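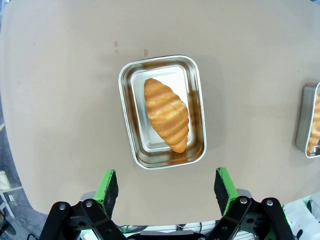 Foam pads vs bare fingers for pastry, wrist cam exposure, which controller??
Posted in: Grippers and End Effectors

rind_j
ok so week 2 of this. Trying to settle the finger question before September when we have to freeze the hardware. Setup is parallel jaw, green printed fingers, black foam on the inside faces. Task is croissant out of one steel tray, into another. Sounds dumb easy. Isn't.

Tried so far:
foam pads, slow close: good hold, some flaking
bare fingers, slow close: slips or cracks the crust, no in between
foam, fast close: crumbs everywhere

Log is at 3,148 grasps now, mix of all three. Foam slow is clearly ahead but the pads get greasy and grip drops off over a session. Anyone found a foam that holds up? Also the wrist cam hates the steel, rim blows out white and the inside walls pick up orange from the pastry. Segmentation thinks the wall is food.
Junaid

torque_wrench_ted
closed cell or open cell? looks like open to me from how spongy it is. Open cell soaks up butter, there's your drift. Go closed cell or put a thin silicone skin over it

rind_j
whatever was in the drawer tbh. will check

lashari_bench
Disagree w/ Ted on the skin. We did silicone over foam on the Lashari fingers and it got slick once there was any fat on it. Worse than greasy foam. Just swap pads more often, double sided tape, takes a minute.

torque_wrench_ted
smooth silicone sure. use textured. totally different thing

lashari_bench
Ours was textured. Still slid.

torque_wrench_ted
what durometer

lashari_bench
Don't remember. Soft. Not digging the box out for this lol

razia_s
Pads aside, look at the angle. Croissant is lying diagonal in the tray and your fingers come in straight up from the bottom. Close like that and you get one finger high on the fat part and the other low, it'll twist every time. Rotate the wrist so the jaws close across the narrow way. I'd bet half your "slips" on bare fingers are that.

Also the lower tip is nearly touching the side of the flat part. Not much room for a finger there once you add foam thickness. Thinner pads might buy you more than better pads.
Razia Soomro

rind_j
hm. the planner is supposed to pick yaw from the mask. but if the mask includes orange reflections on the wall then the long axis comes out wrong... so camera problem and gripper problem might be the same problem. ugh

razia_s
That's what I'd check first. Dump the masks for the failed ones and plot the axis.

gravelow_user5
for the steel, drop the exposure and lock white balance. auto WB on a tan table is going to wander all over. we run 2 stops under on the Gravelow cam, rim stops clipping mostly. crossed polarizers if you can fit a ring light, metal still shines a bit but much better

lashari_bench
+1 lock it. Polarizer at the wrist is a pain though, you lose a lot of light and then you're fighting motion blur.

gravelow_user5
only if you shoot while moving. stop, shoot, go

lashari_bench
Kills cycle time.

gravelow_user5
he's closing slow anyway!!

kestrel_9
Why not just use a matte tray. Plastic, whatever. Solves it

rind_j
trays are fixed, customer spec. steel or nothing

kestrel_9
then soft fingers. fin ray style. parallel jaw with foam is the wrong tool for bread imo

torque_wrench_ted
fin ray in a tray with sloped walls? they splay out and ride up the side. been there. parallel is fine here

kestrel_9
depends on the finger width. ours fit ok

stotunside
Nobody answered the controller bit. We moved from the Sirkcombe to plain position control with a current limit and the crushing pretty much went away. Sirkcombe force mode was too noisy at the low end for us, it would hunt and chew up the crust. YMMV, we had an early unit.

rind_j
am on the Sirkcombe right now. force mode. so yeah the hunting, I see that, figured it was the foam squishing back

stotunside
Could be both. Foam acts like a spring in the loop. Log the current and look for a wobble right after contact

rind_j
ok update, 5 pm. Plotted the masks like Razia said. Axis is off on a bunch of the failures, wall reflections getting included, esp when the pastry sits close to one side. Locked exposure and WB, masks are tighter already. Haven't touched wrist yaw or the pads yet. Current log next, then I'll redo bare fingers with correct yaw so teh comparison is fair

razia_s
Good. Please keep the slow close for both or it won't tell you anything.

torque_wrench_ted
and closed cell!

lashari_bench
Swap the pads Ted. Just swap the pads

rind_j
ordering closed cell AND more tape, will post numbers for both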